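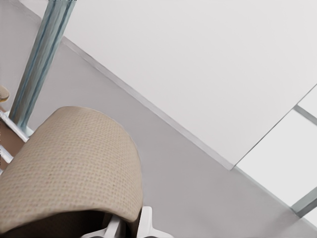
Plokard, notre décor simulé, côté chaise.

Appel à participation : relire des essais de robot et nous dire où ça a déraillé

Bonjour à toutes et à tous ! Je cherche six personnes pour nous aider à éplucher une série d'essais ratés, et je préfère vous raconter l'histoire en entier plutôt que de vous coller une fiche de poste. Vous verrez vite si ça vous tente ou si ça vous ennuie à mourir (les deux réactions existent, j'ai testé sur ma famille).

Chez Stukora, on fait travailler deux bras robotisés sur des tâches de rangement domestique. Avant de toucher au vrai banc, tout passe par Plokard, notre environnement de simulation. La tâche qui nous occupe s'appelle « pantoufles » : deux pantoufles, un petit range-chaussures, il faut poser les premières sur le second. Dit comme ça, on dirait un exercice de maternelle. On y a passé l'hiver.

Et puis en mai, on a eu un pépin. Sur le banc réel, le bras gauche a reçu un ordre d'arrêt alors que sa pince était en train de se refermer sur une pantoufle. Le bras s'est arrêté. La pince, elle, a continué à serrer. Ada Farina avait la main tout près, elle venait remettre la pantoufle droite en place, et elle s'est fait pincer le bout de l'index. Rien de cassé, un ongle bien bleu et une grosse frayeur - surtout pour moi, qui tenais le bouton d'arrêt et qui étais persuadée d'avoir tout coupé. On a mis le banc hors tension dans la minute et il n'a pas redémarré depuis.

Le plus gênant est venu après. En fouillant dans les essais simulés, Parisa Talebi a retrouvé le même comportement, plusieurs fois, dans des épisodes que Konton avait classés « réussite ». Konton, c'est notre outil de notation automatique : il regarde la position finale des objets, et si les pantoufles sont sur le range-chaussures, il est content. Que la pince ait continué à forcer pendant un arrêt au milieu de l'essai, il s'en fiche complètement. Personne dans l'équipe ne lui avait demandé de vérifier ça, moi la première, et c'est moi qui ai écrit une bonne partie des règles. Donc voilà, je ne vais pas accuser l'outil.

On a repris tous les épisodes depuis le début, y compris les moments où il ne se passe pas encore grand-chose.

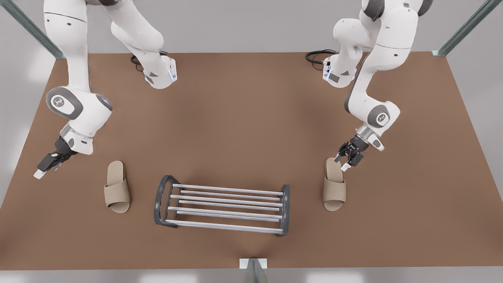

C'est souvent juste avant la prise que ça se joue. Les pinces sont ouvertes, à quelques centimètres de la pantoufle, et selon l'instant où tombe l'ordre d'arrêt on obtient soit un arrêt propre, soit une fermeture qui va jusqu'au bout. Notre hypothèse du moment, c'est que la commande de pince vit sa vie dans une file d'attente à part et que l'arrêt ne la vide pas. Parisa y croit beaucoup. Moi un peu moins, je soupçonne aussi le module Sekiguchi (notre couche de commande maison, baptisée un soir de fatigue, ne cherchez pas), qui renvoie parfois la dernière consigne quand il perd la communication. Pour trancher, il nous faut des yeux humains sur beaucoup d'essais, et des yeux qui n'ont pas déjà décidé de ce qu'ils allaient voir. Les nôtres sont fichus pour ça.

Ce qu'on vous demande

Nous avons 900 épisodes à relire. Chaque personne en recevra 200, et comme vous savez compter vous aurez remarqué que ça fait plus que le total : c'est voulu, certains épisodes seront vus par deux d'entre vous sans que vous sachiez lesquels.

Pour chaque épisode, vous regardez la vidéo rendue par le simulateur, vous notez le moment de l'arrêt (il y a un signal à l'écran), puis ce que fait chaque pince ensuite. Est-ce qu'elle s'immobilise ? Est-ce qu'elle se referme ? Est-ce qu'elle lâche l'objet ? Vous avez aussi le droit de répondre « je ne sais pas », et je vous supplie de vous en servir. Une réponse inventée nous coûte bien plus cher qu'une case vide.

Attention, plusieurs vues sont fournies pour un même essai et toutes ne sont pas confortables. Certaines montrent la table et les deux bras, d'autres regardent franchement ailleurs, de travers, avec un coin de mobilier en gros plan. Il faut accepter de passer de l'une à l'autre et de revenir en arrière. Si vous avez le mal de mer devant une vidéo penchée, dites-le-moi, on vous donnera un lot plus calme.

Une zone de commentaire libre accompagne chaque épisode. Écrivez-y tout ce qui vous paraît bizarre, même si ça n'a aucun rapport avec la pince. Pendant notre relecture interne, une remarque griffonnée par Ada sur une pantoufle qui traversait légèrement le plateau nous a permis de corriger un réglage de contact qui traînait depuis des mois !

Qui peut participer

Vous n'avez pas besoin de connaître la robotique. Vraiment pas. Il faut être majeur, lire le français sans difficulté, disposer d'un ordinateur avec un écran correct (le téléphone, non, j'ai essayé dans le train et c'était un désastre) et supporter une tâche répétitive. Si vous avez déjà fait du sous-titrage, de la correction d'épreuves, du contrôle qualité en atelier ou de l'arbitrage sportif, dites-le dans votre message, ça m'intéresse beaucoup.

En revanche, je ne prendrai pas de personnes ayant travaillé sur Konton ou Sekiguchi, même en stage, même gentiment. On a besoin d'un regard extérieur.

Les conditions

Tout se fait à distance, aux heures qui vous arrangent. C'est payé 20 euros de l'heure, temps de formation compris, sous forme de contrat court. La formation dure une matinée, en visio à partir de 9 h 30, avec Parisa et moi. On relira ensemble une poignée d'épisodes, on ne sera sûrement pas d'accord sur tout, et c'est comme ça qu'on ajustera la grille avant de vous lâcher dessus.

Je précise, on me l'a déjà demandé deux fois : vous n'approcherez aucun robot. Le banc reste coupé tant que la relecture n'est pas finie et que l'arrêt de la pince n'a pas été refait et vérifié par quelqu'un d'autre que nous. Ada a posé cette condition et elle a bien raison. Son ongle repousse, merci pour elle.

Vos réponses seront publiées avec notre rapport d'incident, sans vos noms, sauf si vous souhaitez être cités dans les remerciements. Le rapport dira aussi ce qu'on a laissé passer, règles de notation comprises.

Pour vous proposer

Envoyez-moi quelques lignes par le formulaire de contact de Stukora, objet « pantoufles ». Pas de CV, pas de lettre de motivation. Racontez-moi plutôt une fois où vous avez repéré une erreur que tout le monde avait ratée, ou l'inverse, une erreur énorme que vous n'avez pas vue (j'aime autant la seconde catégorie, j'y suis abonnée). Indiquez aussi vos disponibilités pour la matinée de formation.

Je réponds à tout le monde, parfois tard le soir. Si vous connaissez quelqu'un de patient et d'un peu tatillon, faites passer !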